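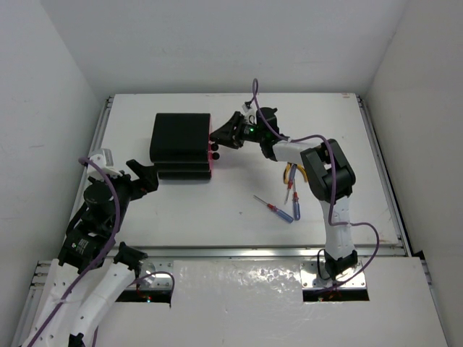

**Sikonton, July 7, 2024** - The town has voted to keep its late bus, having discovered how many people were on it.

The No. 2, which Hervieu runs between Sikonton and Alter, was due to be scrapped in February on the grounds that it was empty. A petition to save it drew 2,615 signatures, an impressive show of support for a route said to have no riders. The council needed 2,000 to reopen the matter and had set the bar there, one member admitted, in the belief that it was safely out of reach.

The bus will now run until midnight, except when it doesn't. Hervieu says the timetable is "under review," as it has been since the last timetable.

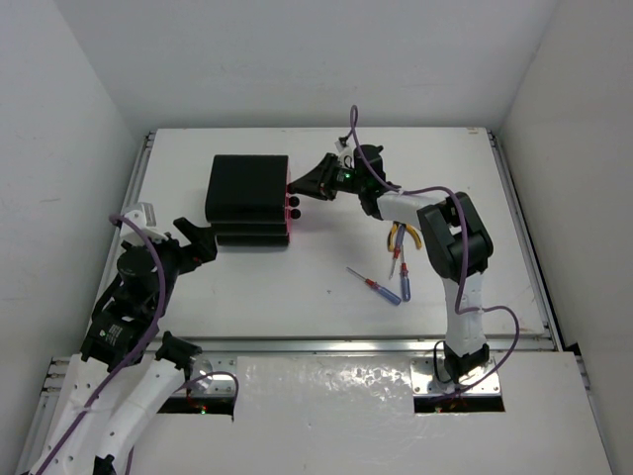 ## Also in Sikonton

The Tekelo footbridge is open again after repairs. The new handrail cost $980 and is on the left side only. Walkers heading back toward town are asked to use the other hand.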